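Home | News | What's On | Shop | Press | Contact

We use cookies to remember your preferences. By carrying on you agree to our cookie notice. OK | Manage settings

PRESS RELEASE
For immediate use, Sun 12 January

Osum opens its first proper yarn shop in Imambridge this March

Well, I've been sitting on this for months and I'm so pleased I can finally write it down. Osum is getting a shop! A real one, with a door and a bell on the door, on the corner of Quinlan Street in Imambridge, opening in March.

If you're new to us, Osum is the small yarn business I started on a market stall, with two folding tables and a cash tin that never shut properly. I dye British wool in small batches, mostly in muddy greens and rusty oranges (and the odd very loud pink, when I'm in the mood), and I sell it to people who knit, crochet, weave and darn. We've been online only for the past few years. It has worked fine, but you can't squeeze a skein through a screen, and squeezing skeins is half the fun.

What you'll find in the shop

There will be 220 shades on the shelves on opening day. That's everything we dye at the moment, all in one place for the first time, and arranged by colour, so if you're after "something sort of mossy" you can walk up to the mossy end and have a good rummage. I did try arranging them by thickness in the stockroom over Christmas and it drove me up the wall.

The big news on the yarn side is Lerus, our new sock yarn. It's spun a bit tighter than our old sock base, so the stitches come out crisp and the heels should put up with more walking. It comes in 100g skeins, 400 metres to the skein, which is enough for a pair of adult socks unless your feet are enormous. I've knitted five pairs with it so far. Three of them were for me, sorry, family.

We've dyed 1000 skeins of Lerus for the launch. They'll go into the shop first and on to the website a week later, and I'll keep dyeing through the spring, so please don't panic if your colour goes early.

We'll also have needles and hooks, buttons by the scoop, darning mushrooms, and a shelf of second-hand pattern books priced at whatever I've pencilled inside the cover. Bring in any you've finished with and I'll swap you for one off the shelf.

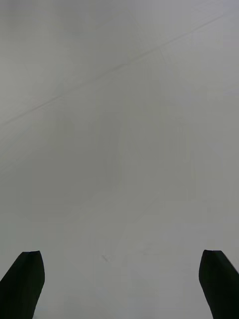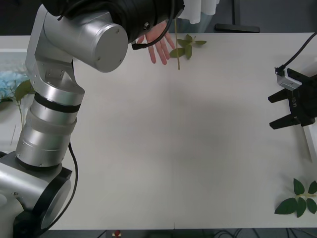 Classes and the Thursday table

I learned to knit from my gran, and she was a terror. If I dropped a stitch she'd pull the whole row out and hand it back to me without a word. Our classes won't be like that, I promise!

We'll run a beginners' knitting course over four evenings, a one-off crochet afternoon, and a sock course for anyone who has been putting off their first heel. There are six places on each, so everybody gets a decent go of the teacher. All the yarn and needles are included and you take them home with you afterwards. There'll be a darning morning once a month too. Bring the jumper with the hole in it, the one you've been meaning to sort out since last winter, and we'll get it wearable again by lunch.

Then there's the Thursday table, which is free and doesn't need booking. Turn up with whatever you're making, sit down, have a cup of tea. You don't have to buy anything and you don't have to be any good. Children are welcome if they're with a grown-up, and well-behaved dogs can come as well (ours will be there, asleep on something she shouldn't be).

Why Imambridge?

People keep asking me this, usually with a slightly worried face. I like it here. The town had a wool market for a very long time, and there are still houses down by the river with the wide upstairs windows the weavers worked under. The last haberdashery closed when I was at school and I've missed it ever since, mostly the drawers. I've had drawers built for our buttons because of that shop.

The bus stops right outside, there's parking behind the library, and the front door is level with the pavement, so there are no steps to fight a pushchair or a wheelchair over. We'll be open Tuesday to Saturday, ten until five, with a late closing at eight for the Thursday table.

Opening day

The doors open at ten. The first 148 people through them get a mini skein of a colour I've dyed specially for the day, and no, I'm not telling you what colour. I will say it isn't beige. There'll be cake, a guess-the-length-of-the-scarf competition, and a basket of needles at the front for adding a row to our opening day blanket, which we'll raffle for the Imambridge food bank once it's all sewn up.

The exact date goes out to newsletter subscribers first and will be on the website the same evening.

Notes for editors

Osum is an independent hand-dyed yarn business based in Imambridge. Lerus is a sock yarn of 75% British wool and 25% nylon, hand-dyed in small batches. Samples and shade cards are available on request. I'm happy to talk on the phone or in person, mornings are best as I'm usually up to my elbows in dye after lunch. Please use the press form on our contact page.

Comments (4)

woollymitten: Oh this has made my week!! Will the loud pink be in Lerus too? Asking for my feet.

Hookandi: Is the crochet afternoon suitable for left-handers? I've been turned away from two classes before now.

Osum: Yes and yes! Pink is on the drying rack, and our crochet teacher is left-handed herself, so you'll be in good company.

riverside_knits: I remember those button drawers. Used to get told off for opening them. See you in March.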